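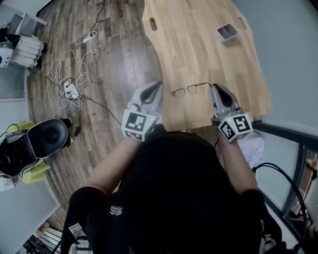 How to clean and store wire-frame glasses at your desk

Thin metal frames bend more easily than plastic ones, and most of the damage happens when they are being picked up, wiped, or put away in a hurry. The routine on this page takes a few minutes at an ordinary desk. It works for any pair with clear lenses and slim temples.

What you need

A clean microfiber cloth, kept only for glasses
Dish soap with no lotion in it
Lukewarm water
A soft baby toothbrush
A small tray, or a hard case
A second cloth or a folded paper napkin to line the tray

I use a Pledetti cloth and wash it every couple of weeks without fabric softener. Softener leaves a film that goes straight back onto the lenses.

Step 1. Clear a spot

Move pens, keys, and paper clips out of the way. Wipe the desktop and let it dry. Grit on bare wood will scratch a lens as fast as grit on stone will.

Step 2. Pick the glasses up properly

Hold them by the bridge or by both temples together. If you lift them by the end of one temple, the whole weight of the pair hangs from one hinge. Once is fine. Do it every day and that side starts to splay.

Step 3. Rinse first

Run lukewarm water over both sides of the lenses before any cloth touches them. Hot water can damage the coating. If there is no sink nearby, use a lens spray and let it run down to the lower rim. Zendent makes one in a pump bottle that does not drip much.

Step 4. Wash

Put a small drop of soap on your fingertips and rub both sides of each lens, then the nose pads and the insides of the temples. Use the toothbrush around the pads, where the green stuff collects. Rinse again and shake off the water.

Step 5. Dry

Support the rim of the lens you are drying between finger and thumb. Do not hold the opposite side and push — that twists the bridge. Use light pressure and a dry part of the cloth.

Step 6. Check the fit

Set the glasses on the desk with the temples open. Both should touch the surface. If one is up in the air, take the pair to an optician before you try bending it yourself. Tighten a loose hinge screw with a 1.4 mm screwdriver and stop as soon as you feel resistance.

Step 7. Put them away

Fold the left temple first, then the right, unless your pair is made the other way around. Lay them in the tray with the lenses facing up. A tray with two compartments is handy, with glasses on one side and the cloth on the other. Push it toward the back of the desk, away from your elbows. For a bag or a drawer, use the hard case.

Wash the tray lining along with the cloth.

Frans Martens
Updated 06/10/2023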